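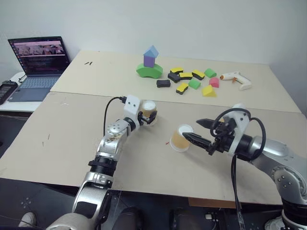 Does the Lovura two-arm kit include grippers suitable for paper cups, or must those be purchased separately?

Grippers for both arms are part of the standard kit. The long pointed fingers are an optional set and must be requested on the order form.

Posted by Tyra Eklund, Elcombe Product Support

elcombe_reader54
Thank you for the clarification. Our department is evaluating the kit for a cup-handling exercise. Does the published trial figure of 1,959 completed grasps out of 2,000 apply to both finger sets?

Tyra Eklund
The figure applies to the short fingers only. The remaining 41 attempts were recorded as failures, most of them crushed rims. Results for the long fingers will be posted in October.

fagerlund_lab
I must disagree with the use of that figure in purchasing decisions. The trial was conducted with empty, rigid cups at fixed positions. Our own unit performed well under those conditions and noticeably worse when cups were placed by hand. Buyers should request the test protocol before signing.

Effie Yule
Our experience at Dallesia differs. With the grip force lowered from the factory setting, hand-placed paper cups have given us little difficulty. We did find that the cable loop at the wrist requires attention – it restricted rotation until we rerouted it.

fagerlund_lab
The force setting was adjusted here as well. I do not dispute that the kit can perform the task, only that the published rate describes ordinary use.

elcombe_reader54
May the protocol be obtained without a service contract?

Tyra Eklund
It may. Please submit a request through the support form and quote the kit revision printed on your invoice. Guidance on cable routing is in the installation manual, under wrist assembly.

Effie Yule
The manual supplied with our unit has no such section. Is there a later edition?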